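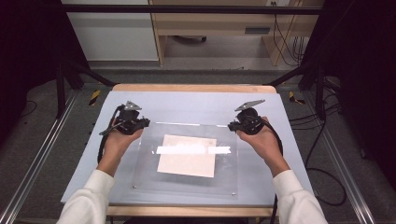 February, afternoon, bench room at Ukville

Worked on the mounting plate for the paper samples again. The aim for this month is that a sheet can lie under or on the clear plate without moving, and that another person can repeat the setup without asking me. I changed the order of the steps after the problems of last week, when the sheet crept a little every time the plate was touched. For now I keep to the simple way, one strip of white tape across the upper middle of the sheet, long enough to go past the paper on both sides. The pinkish paper is good for this work because the white tape is easy to see on it. It is still a little tilted on the surface, and I must decide if this matters. Estrella Chávez thinks it does not, if we measure from the edge of the paper and not from the edge of the plate. I am less sure.

Tape. The roll from Brurero holds well but leaves glue when it stays overnight. The other roll, from Cuevas, comes off clean but it lifts at the ends after 40 minutes or less under the lamp. I tried both on scrap paper this morning. For short work I will use Cuevas, and for anything that must stay until the next day I will use Brurero and clean with alcohol after. Please do not mix them on one sheet, I did this once and I could not say later which one had failed.

Clear plate. The acrylic scratches more easily than I expected. The cloth from the drawer is too rough, it made fine lines near the middle of the old plate. I put a softer cloth in the box with the label 701, together with the spare screws. When you wipe, go in one direction only, and blow the dust away first. A paper towel is not good, even a new one.

Screws. I tightened them by hand only. Last time I used the driver and there was a small crack near one hole, so that plate is now in the scrap box. If somebody wants to cut it for small spacers, there is enough good material left.

Surface and board. The blue-gray surface is fine and I do not want to change it. The wooden board under it I am still watching. In the dry weeks the old board bent a little at one corner and I had to put folded card under it. I put a straight ruler across the new one today and saw no light under it. I will check again at the end of the month and write the result here, also if nothing changed.

Metal frame. I went over the bolts with the key. Two were loose on the long rail, the others were good. I do not know if they were loose from the beginning or if it comes from moving the frame to this side of the room. I made a pencil mark on each bolt head, so next time we can see if one has turned.

Small test after lunch: put the sheet, put the tape, press with the thumb from the center to the ends, wait 30 seconds, then try to push the sheet sideways with one finger. It stayed. I repeated it with a thinner paper and there it made a wrinkle next to the tape - I think I pulled the tape too much when I laid it down. It should be laid loose and pressed after.

To order from Workinent: acrylic sheet, same thickness as now, and 60 screws of the short type. The long ones touch the wood.

Open questions: how much tilt of the paper we accept, and whether a second strip on the lower part would help or only make it slower to change the sheet. Estrella wants to try the second strip. I will leave the plate as it is until she has time.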